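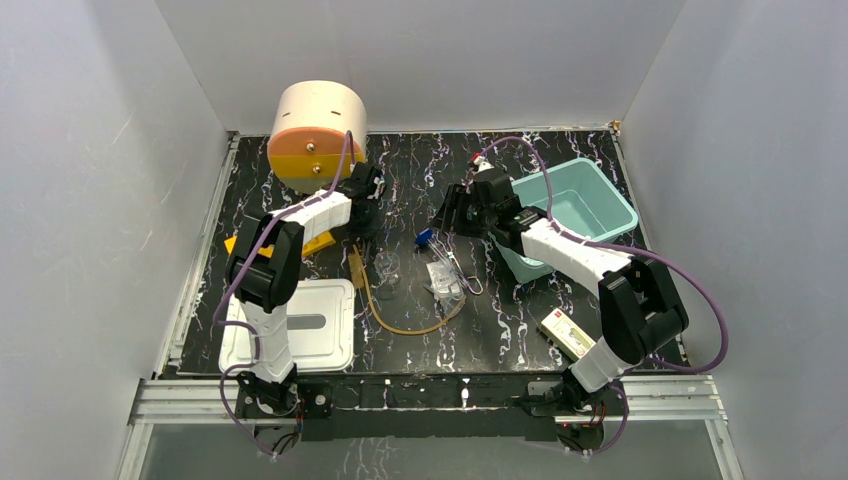

How do I keep bread in a bread bin from going stale so fast?
Let the loaf cool all the way before it goes in, put it cut side down, and don't stuff the bin full. A crowded bin traps moisture, and then you get a soft crust and mold by Sunday.

Bread Bin Notes, README

Hi! I'm Meinrad Prantl and this is my little collection of notes on bread bins and the other countertop boxes people keep food in. I started it in April after a loaf of my good rye went green in a bin I'd owned for years (I was so mad), and it has grown a lot since then. There are 654 entries now, most of them mine, plus a pile sent in by the baking group in Daverham.

What's in it

entries.csv is the main file, one line per loaf. You get the kind of bread, the kind of bin, the room temperature, and the day I gave up on it.
bins.txt has a paragraph on each bin, including how annoying it is to wash. The Matoušek one has hinges that collect crumbs like you wouldn't believe!
cleaning.txt is short. Warm water, a drop of dish soap, dry it with a towel, leave it open for 30 minutes before anything goes back in.

How I fill in a line

Bread goes in the bin in the evening, once it's cool. I cut one slice every morning and squeeze it, and I write down "fresh," "okay," "toast only" or "crumbs." It's my own thumb doing the squeezing, so don't treat it like lab work. The Hurov entries were done by my sister, and she's pickier than I am, so her "okay" is probably my "fresh."

Things to know before you use it

The first 100 lines have no room temperature. I hadn't bought a thermometer yet.
Sourdough is way overrepresented (guess what I bake).
Anything marked Wadetti is a bin with two compartments, and I logged each one separately. If you want one line per bin you'll have to merge them yourself.
Rolls and bagels are in there but the notes are thin.

Still to do

Sort out the duplicate rye lines, add the cake boxes, and fix the spelling of "pumpernickel," which I managed to get wrong in three different ways. If you've got a bin I haven't tried, send me your lines in the same format and I'll add them when I get a free evening.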